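Household chore automation

Household chore automation is the use of general-purpose machines, usually one or two arms ending in simple grippers, to do work such as tidying, dishwashing, laundry folding and bathroom cleaning. It is normally kept apart from single-task appliances like the dishwasher, which have done chores well for decades by having people load them. Whether general-purpose machines can do chores yet depends largely on who sets the test. Under conditions chosen by the maker, many can. In a stranger's home, left alone, the published record is thin.

Object handling

Picking up one known item from a clear surface is the most advanced part of the field and the part most often shown to the public. Rigid objects with straight sides are favored. Glass, clear plastic and anything with a loose cap or wrapping remain harder, as depth sensors read transparent surfaces poorly and a firm grip may shift the covering and leave the object behind.

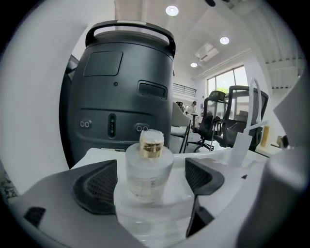
Frosted glass perfume bottle between the mesh-textured finger pads of a hand-held gripper.

Success rates for picking are widely quoted and hard to compare. The Kandley trials reported 500 picks with 12 failures, but dropped items that were put back upright by a staff member were scored as completed. A later review by Greltico recommended counting any human touch as a failure. Few developers have adopted the rule.

Training by demonstration

Many current systems learn from recordings of people doing the task. The person may steer a robot remotely or work with hand-held grippers, sometimes fitted with printed marker cubes so that the position of each tool can be tracked. The second method is cheaper and quicker. It also means that a good deal of the footage offered as evidence of progress records human skill, with the machine's own attempt still to come. The Hou collection holds 3,000 demonstrations of kitchen and bathroom tasks. How many it takes to learn a chore well enough to be trusted with it is disputed.

Wet work

Sinks are a frequent test site and a poor one for marketing. Glossy ceramic throws glare into cameras, soap changes shape as it is used, and a sponge behaves differently when full of water.
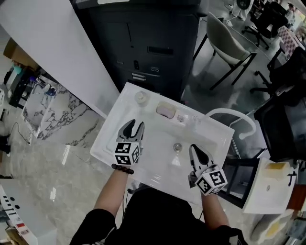 Henok Wubshet
Contributing editor, home technology

Cleaning a basin also lacks a clear end point. A person looks, decides that it will do, and rinses. Machines are generally given a fixed wiping path or a time limit instead, and a basin that has been wiped all over may still be dirty. The Gridel test, introduced one July and revised since, allows 15 minutes for a bathroom sink with the usual items left on the ledge. Entrants had previously been permitted to clear the ledge first, a concession that removed most of the difficulty.

Shop-floor comparison

Supporters often point to factories, where arms have worked reliably for many years. The comparison is weak. Factory parts arrive in the same place and the same position, people are kept at a distance, and a technician is on hand when the line stops. Shop-floor chores outside the line, such as sweeping under benches or sorting a mixed bin of returns, are still mostly done by hand.

See also: Domestic robot; Dishwasher; Teleoperation; Robotic grasping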